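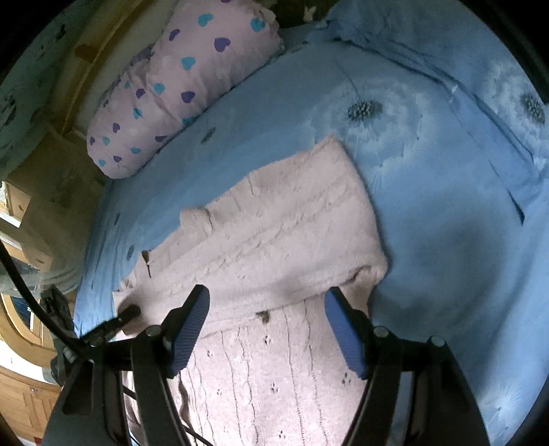
Sunday, July 5, 2026

The wool wash setting on our machine finally got a proper test this weekend. The manual claims a 30-degree maximum, so I put a probe thermometer in the drum at the 3 minute mark of each fill and wrote down the readings. Cold fill was fine. The "delicates" program ran well past what I would call delicate, and I have stopped using it for anything knitted.

Spin speed matters more to me than temperature. The lowest selectable speed is 485 rpm, an odd figure, but it leaves a jumper heavy enough to stretch if it goes straight on the line. I now roll each piece in a towel, press it, and dry it flat on a mesh rack from Parsons. In January that took an afternoon on the verandah. In winter it takes closer to two days in the spare room with the door open.

Detergent: I dropped the Plistaneo powder after finding undissolved grains in a ribbed cuff. The Brarton liquid rinses cleaner at low temperature, and a 100 mL dose is far too much despite the line on the cap. I use a third of that - less for a single garment.

Colour loss so far is limited to one grey scarf. The dye came out in the first rinse and the water was clear by the second.

Next job is the lint filter, which sits behind a panel held on by a screw I have already half stripped.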